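We use cookies to improve your visit. Accept | Settings

Visit to the Clarstead student robotics project

On 29th June our delegation was received at Clarstead by Libor Štefanec, who supervises the project. The 15 students enrolled are teaching an arm to spell short words with foam letters.

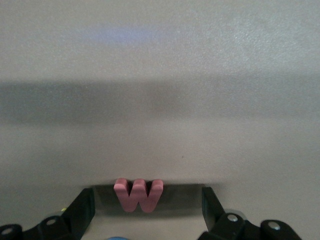
The letter W between the gripper fingers.

Each pair presented its work and answered questions. A return visit to Stuvholm is planned.

Related items
Perkinix factory tour
Duangkaew open day: 573 visitors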